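Retamal Bench Conveyor, green belt

Item 400 in the Stendville catalog
Sold by: Hudthorpe store
Condition: used, tested

A small belt conveyor for people who have run out of patience with passing things down a table by hand. Smooth dark green belt, silver aluminum rails on both sides, grooved profile along the front. Carries bottles, cartons, jars and anything else that can stand up for itself.
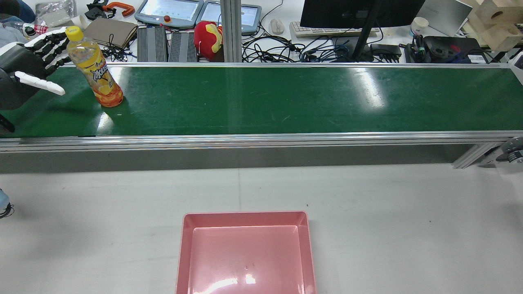 Orange drink on the belt, pink tray on the bench.

The belt is shiny and it has scuffs. We could call them "patina" and add $29, but they're scuffs. They wipe down to slightly cleaner scuffs. The speed knob is on the white control box at the end, beside a yellow high-voltage sticker that we suggest you believe.

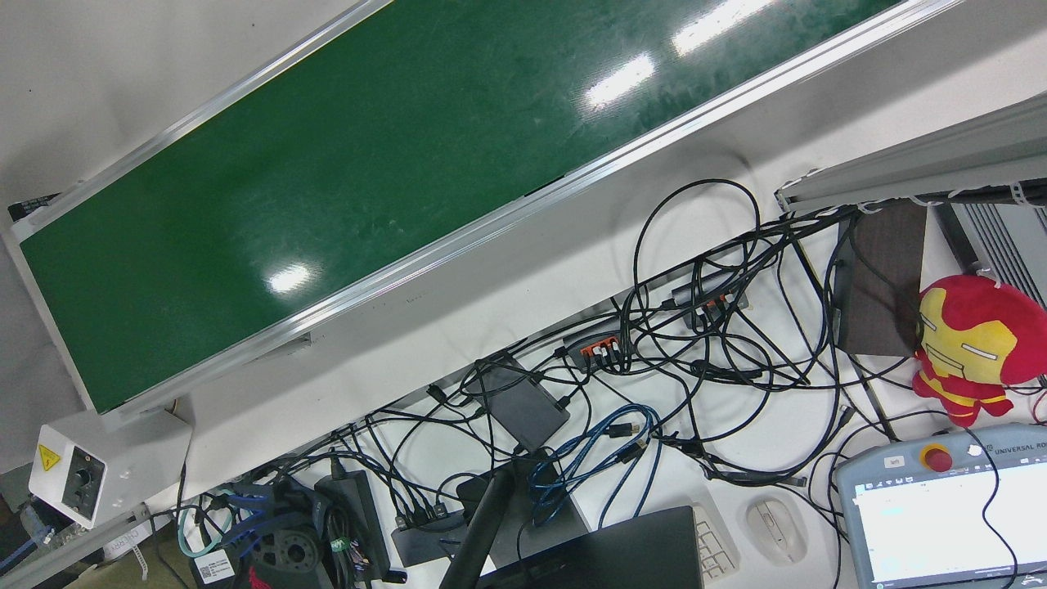 Price is $300, belt included, which we mention since a buyer in Ider once asked. Trays, drinks and cables are not part of the deal. Pickup takes 2 people, one of whom should be you.

Questions about delivery go to Milagros Urrutia at the Hudthorpe counter. She will not hold it without a deposit.

Listing updated Sunday, December 30, 2018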